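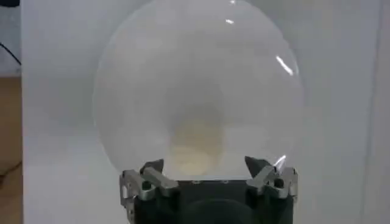
Rosimeire Paiva objected, after reading our first draft, that we had written many pages on the dough and almost none on the lid. In her opinion the lid decides more of the result than the flour does, and a study of steaming at home should say when the cook opens the pot, how far, and where the lid goes afterwards. We have accepted this remark, and the present section was rewritten because of it.

## 4.2 Opening the pot and taking out the buns

The diaries collected in Honenano contain 1034 entries in which plain buns were steamed. Each entry gives the time at which the heat was switched off and the time at which the first bun was on a plate. The cooks were also asked to write, in their own words, what they did between these two moments. Many wrote only "waited" or "let it rest". Others wrote half a page, and it is mostly from these longer answers that we could learn something about the lid.

Three ways of opening appear in the diaries. In the first, the lid is lifted at once and completely. In the second, the cook raises one side by a small amount, holds it there or puts a chopstick under the rim, and lifts the rest later. In the third, the pot stays closed until the cook considers that the buns are firm. The second way was the most usual among older cooks, who often said that they had learned it from a mother or an aunt. They gave the same reason in nearly the same words: a bun which meets the cold air too suddenly will wrinkle. We did not test whether this is correct, and the literature we know does not agree on the point.

Water on the inner side of the lid was the second concern. When a lid is tilted over the pot, the drops run together and fall from the lowest point of the rim. If this point is above the tray, the drops fall on the buns and leave yellowish marks on the skin. Cooks with a bamboo basket did not mention the problem. Cooks with a metal or glass lid mentioned it often, and several of them tied a cloth under the lid, as was done in the Ladefoged trials with rice cakes. Of the two recipes that we supplied, the Dririk dough (500 g of flour, instant yeast, a little sugar) was said to suffer more from the drops than the Mirby dough, which contains some lard. It is possible that the fat protects the surface, but the number of comparisons is too small for a firm statement.

After opening, the lid must be put somewhere. This sounds like a minor question, but in small kitchens it was the most frequent complaint in the interviews. A lid placed with the inner side down leaves a ring of water on the table. A lid placed with the inner side up will often rock on its knob and may roll. Some cooks stand it against the wall, some put it in the sink, and one cook in May reported that she regularly gave it to her son to hold. Cooks who had a free table, and not only the narrow space beside the stove, kept the same order nearly every time: lid on one side of the pot, plate on the other, so that the hand carrying a bun never passes over the lid. Figure 3 shows an arrangement of this kind.

**Figure 3.** Electric steamer pot with a perforated steel tray and four steamed buns. The glass lid lies flat to the left of the pot; a large white plate is on the right.
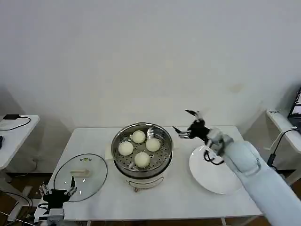
The side on which the plate stands did not depend clearly on the preferred hand of the cook. We had expected right-handed cooks to put it on the right, and most did, but the position of the socket was often more important, as the cable of an electric pot is short and the pot cannot be turned freely. Where the plate was already in place before the heat was switched off, the time between opening and the first bun on the plate was shorter, with a median of 30 seconds. Where the cook had to look for a plate with the pot open, the diaries give very mixed values, and we do not report a median for them.

For lifting the buns, fingers were preferred to tongs. Tongs press into the soft skin and the mark remains. Several cooks wet their fingers in cold water first, and took the bun from below with a small turning movement to free it from the tray. Paper squares under the buns made this movement unnecessary, though a few cooks disliked them for the reason that the underside stays damp. Buns steamed directly on a tray with holes carried a pattern of small dots below, which two families regarded as a sign of home-made buns and would not want to lose. The oiling of the tray is treated in Section 4.3, together with the cleaning of it.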